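Ticket: Skallerlow reader app jumps back to issue 1 and loses my place
Status: Closed
Opened: 05/05/2025
Section: Library and sync

Hiya, hoping someone can help because I'm tearing my hair out a bit. I've been reading Varkudell on the Skallerlow app since December (horror comic, flooded city, things in the drains, you probably know it, it's brilliant) and I'm trying to get caught up before issue 84 drops. I had got to issue 83. Now every time I open the app it sends me back to the cover of issue 1, as if I'd never read a page of it!

It only does it with Varkudell. My other series are fine, and so are the one-shots. I've got the app on my tablet and my phone, both signed in to the same account, and both up to date according to the store. The tablet is the one I read on. The phone is mostly for the bus.

What I've tried so far:

Signed out and back in on the tablet. It asked for my password, loaded the library, went straight back to issue 1.

Restarted the tablet. Same again.

Deleted the downloaded issues and fetched them again, which took most of my lunch break on our wifi. I had high hopes for this one. Issue 1, page 1, there's that cover with the lighthouse again.

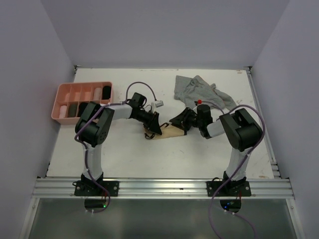
Then I had a look on the phone, which I should have done first. The phone still had my place in issue 83, page 6, right where the Bednarek twins find the pumping station door open. So I got all excited, opened the tablet, and a minute later the phone had gone back to issue 1 as well. So whatever the tablet has got wrong, it's now passing it on. I've turned the wifi off on the phone in case that saves anything.

Update, same evening. I found the reading history page under Account and it does still list the issues I've read, with little ticks next to them. The ticks are right! It's only the "Carry on reading" button that has lost the plot. I can get round it by scrolling down to the issue I want and opening it by hand, but the list starts at the beginning every time and there's no jump to the end, so that's an awful lot of thumb work.

Also noticed that Varkudell shows up twice in my library. One has the normal logo, and the other has the same title but says "Skimbridge Edition" in small letters underneath. I did buy the Skimbridge bundle in the spring sale, the one with 20 issues and the sketch pages at the back, and I'd forgotten all about it. I haven't opened that one yet. Could the two of them be getting mixed up? The trouble did start after the sale, now I think of it, but I was away for a bit and reading paper copies, so I can't swear to the day.

Another update. Hid the Skimbridge Edition from the library (long press, Hide series) and pressed "Carry on reading". It opened issue 83! Page 1 and not page 6, but I'll take it. Unhid the bundle to test, and back to issue 1 we went. Hid it again, fine again. I did this three times because I didn't believe it.
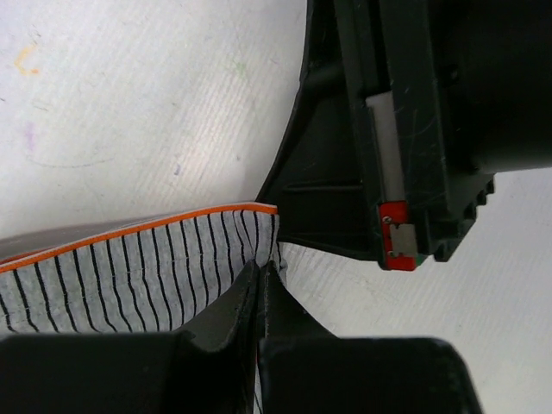 Does hiding a series remove the issues I paid for?
Hidden series stay in your account with everything you bought, and you can bring them back at any time from Settings, then Library, then Hidden.

Reply from support pasted in here so it's all in one place: they say the bundle and the main run were given the same series number by mistake, so the app treats them as one series and picks whichever was added last. The bundle is unread, so off it goes to issue 1. They've asked me to leave it hidden until the next update and to send the log from the tablet, which I've done. The log screen only shows the last 500 lines, so I exported it straight after making the fault happen, otherwise it fills up with download messages.

Last update from me. New version came through on both devices. I turned the phone's wifi back on, unhid the Skimbridge Edition, crossed my fingers and pressed the button on the tablet. Issue 83. Closed it, opened it on the phone, issue 83 there as well. The bundle now has its own button and its own place, and I've started on the sketch pages (the early designs for the drain creatures are horrible, I love them).

Page numbers are still a bit off. It remembers the issue but drops me at the first page if I've switched from one device to the other. I'll open a separate ticket for that one. Happy for this to be closed, thanks for sorting it!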